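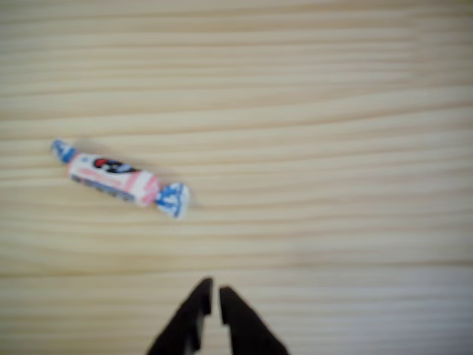 Wrist camera view, wrapped candy on the wooden table, gripper empty.

Sullham Candy Pick — data card

Summary

Sullham Candy Pick is a set of 164 teleoperated demonstrations of one short task: pick up a single wrapped candy from a wooden tabletop and put it in a shallow dish. An operator drove the arm from a handheld controller for every episode. There are no scripted motions in the release.

Recorded by Ye-ji Chae, Eulalia Maldonado and Seung-woo Ok. Checked by Ainhoa Sarmiento. Questions about the files go to Mi-kyung Woo.

What is in an episode

Each episode is one folder holding the wrist video, the joint positions, the gripper opening and the operator's commands, all on a shared clock. A text file gives the instruction the operator was working from, the operator's initials and the outcome label.

The dish is outside the wrist view at the start of most episodes. If your model needs to see the goal from the first step, use the side camera video, stored separately under the name Nevska.

Splits

Train: 125 episodes
Held out: the remainder

The split is by recording session, so a candy position from a training session can turn up again in the held-out set with different lighting.

How the demonstrations were made

The operator moved the arm to a start pose of their own choosing, opened or closed the gripper as they liked, and began. We asked for one approach per episode. When the fingers missed, the operator was allowed 3 more tries before stopping, and the episode was kept and labelled as a failure.

Candies were laid down by hand at any angle. Operators were told to grasp across the body of the wrapper and stay off the twisted ends. Eulalia's early episodes ignore this and grab a twist; they are marked "twist" in the notes column and can be filtered out.

All sessions were recorded in February. The Friday session has a slower control rate than the others and its timestamps are less even.

Known problems

Wrist video is soft. Printing on the wrappers can't be read in many frames, and we don't recommend the set for anything that depends on text or logos.

The fingers are black and only their upper parts show in the wrist view. Colour-based segmentation picks them out easily on the pale wood, but may not carry over to a darker bench.

In 4 episodes the gripper reading sticks at its last value after release. They are listed in bad_gripper.txt and left in the release so the numbering matches the Pyo baseline.

Loading

Use the Furnari loader, version 3 or later. Older versions read the gripper opening upside down — closed comes back as open.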